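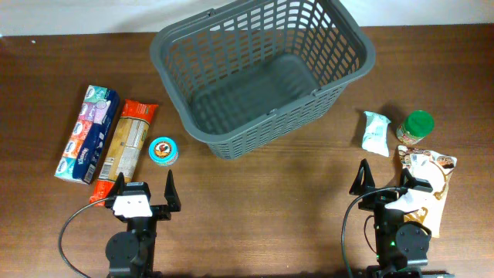
Arrumar compras com o Plomport: dicas de quem o tem na mesa da cozinha

Quem acompanha esta página sabe que tenho um fraco por tudo o que poupe trabalho na cozinha, mas confesso que dois braços robóticos em cima da mesa era coisa que nunca me tinha passado pela cabeça! O kit chama-se Plomport, é da Drovik, e anda cá por casa desde julho. Vem com as duas garras, os cabos, as bases de fixação e um programa para lhe ensinar tarefas: mostramos o movimento várias vezes com os comandos de mão e ele vai aprendendo a repeti-lo. A tarefa que escolhi foi pôr as compras de mercearia num cesto, para depois o levar inteiro para a despensa.

Muita gente me tem perguntado por onde começar, por isso juntei aqui o que fui apontando.

A mesa

Primeiro, tirem a toalha. Eu insisti com a minha de linho durante uma semana e as garras arrastavam-na a cada passagem. Madeira à vista funciona muito bem, e se for escura melhor ainda, porque as embalagens claras destacam-se. Já com embalagens castanhas convém ter um pouco mais de luz na divisão. Eu trabalho de manhã, com a luz da janela de lado, e ao fim da tarde acendo o candeeiro do teto.

Passem um pano seco no tampo antes de ligar. Migalhas debaixo de um pacote leve fazem-no rodar quando a garra lhe toca (aprendi isto com bolachas, claro).

O cesto

Experimentei sacos de pano, caixas de fruta e uma alcofa da minha avó, e o vencedor foi um cesto de compras de plástico cinzento-escuro, daqueles de supermercado, com as paredes em grelha e a borda grossa. Fica aberto sozinho, o que um saco não faz nem por nada. Ponham-no ao centro, do lado de lá da mesa, com a abertura para cima e a asa deitada para trás. Se a asa ficar em pé, a garra bate nela ao descer.

Se o vosso cesto escorregar, duas rodelas de borracha das que se põem nos pés das cadeiras resolvem.

Como distribuir os produtos

Metade à esquerda do cesto, metade à direita, e no meio madeira livre para as garras se mexerem à vontade. Do lado esquerdo gosto de pôr o que é comprido: o pacote de esparguete e o conjunto de lenços de bolso Kleenex, paralelos um ao outro, com um dedo de intervalo. Uma latinha redonda cabe bem junto ao canto do cesto. À direita ficam o frasco e os pacotes amarrotados, que pedem mais paciência.

Agora por tipo de embalagem, que é onde se ganha ou se perde a tarde:

Esparguete. Ensinem a garra a pegar a meio. Pelas pontas o pacote descai e bate na borda do cesto. As massas em caixa de cartão são mais fáceis, mas eu gosto das de pacote e não ia mudar de marca por causa disto.

Lenços de bolso em embalagem múltipla. São um encanto! Leves, fofos, aguentam um aperto. Se vão fazer a primeira demonstração hoje, comecem por aqui.

Latas pequenas e redondas. Deitadas com a tampa para cima, são baixas e escorregadias. Repitam a demonstração com a lata em posições diferentes, senão ele só a encontra onde a viu da primeira vez. O Ubaldo Costa, que me emprestou o manual dele quando o meu se perdeu na mudança, cola um elástico largo à volta das latas e jura que ajuda. Comigo ajudou.

Frascos com tampa de rosca. Vejam se a tampa está bem apertada antes de começar. Peguem pelo corpo do frasco e desçam devagar até ao fundo do cesto. E pesem-no: o meu kit está regulado para 401 gramas por garra, e um frasco grande de manteiga de amendoim passa isso num instante.

Pacotes de bolachas e outros sacos moles. O mais chato de todos. O plástico amarrota, reflete, muda de forma. Deixem uma prega levantada para a garra ter onde pegar, e aceitem que uma bolacha ou outra se vai partir. Vão sempre para o fim, por cima do resto.

Cabos

Os cabos pretos fazem uma curva larga para os lados e é bom deixá-la fazer. Eu prendi os meus com abraçadeiras muito justas, toda contente com a arrumação, e o braço esquerdo passou a parar a meio do caminho. Uma volta folgada, longe dos produtos, e pronto. Antes de mexer em qualquer ficha, desliguem a corrente. Crianças e gatos, fora da cozinha enquanto aquilo trabalha.

Limpeza

Pano de microfibra quase seco nos dedos das garras, ao fim do dia. Nada de detergente nas partes com eletrónica. Se houver farinha ou açúcar, um pincel de pastelaria (limpo e só para isto) tira tudo dos cantinhos.

Vale a pena?

O kit completo custou-me 2548 euros. Há uma versão sem os comandos de mão por 2000, mas ensinar sem eles é tão demorado que eu não a escolhia. É dinheiro, e com as minhas mãos encho o cesto muito mais depressa, isso nem se discute. Gostei foi de o ensinar, e gosto de o pôr a trabalhar enquanto faço a sopa ali ao lado. Para quem tem curiosidade e um bocado de mesa livre, recomendo com as duas mãos!

Pontos menos bons: o manual vem numa letra minúscula, o programa demora a arrancar e as bases precisam de um reaperto de vez em quando. Verifico as minhas à segunda-feira, antes das compras da semana. O apoio da Drovik respondeu-me sempre, e o Arturo Sanna teve a paciência de ficar ao telefone enquanto eu procurava o parafuso certo debaixo do fogão.

A seguir quero ensiná-lo a separar talheres. Se alguém já tentou com colheres de café, escreva nos comentários, que as minhas são fininhas e ainda não sei por onde as hei de pegar.

Vittoria Pace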